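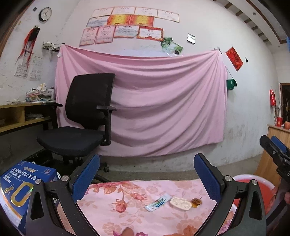 A contact-lens case on a flowery sheet, with a desk and a clock on the wall behind.

Why does a contact-lens case have two little rooms?

My cousin Duván got contact lenses last December, and I had so many questions that he finally told me to go look it up. So I did! I also bugged Yi-chun Tseng, who works at the eye doctor's office on Urness Street and is very patient with me.

First, what is a contact lens? It's a thin, curved, see-through disk that sits on the front of your eye. It does the same job as glasses. When light comes into your eye, it has to bend just the right amount to make a clear picture at the back. Some eyes bend it too much or too little, and then things look fuzzy. A lens helps the light land in the right spot.

Now look at the white case in the photo. It has two round parts, one for the left lens and one for the right. You might think you could swap them, but lots of people need a different lens for each eye. Duván mixed his up once and walked around all morning feeling like the floor was tilted. Many cases have an L on one side to help you remember. (I asked what the R was for. Yi-chun just looked at me.)

Lots of contact lenses are soft, and soft ones have water in them. Some kinds are as much as 70 percent water – that's nearly as watery as a potato! Leave one out on a desk overnight and it dries up and gets crunchy, like a tiny potato chip. That's why lenses you wear again go to sleep in a special liquid called solution. It keeps them soft and it kills germs too.

Could you use plain water from the sink? No! Tap water is fine for drinking, but it can have tiny living things in it that hurt your eyes if they get under a lens. Spit is even worse. Duván's dad, Hernán, says people used to do that when he was young. Yuck.

If somebody in your house wears contacts, here's how they can look after them:

Wash hands with soap and dry them well.
Rub and rinse each lens with fresh solution.
Pour out the old solution every time.
Let the empty case dry with its lids off.
Get a new case every few months.

And if you find a case lying around, on the bed or by the sink, leave the lids shut and tell whoever it belongs to. I opened Duván's once to peek and tipped a lens onto the rug. We crawled around looking for it until dinner.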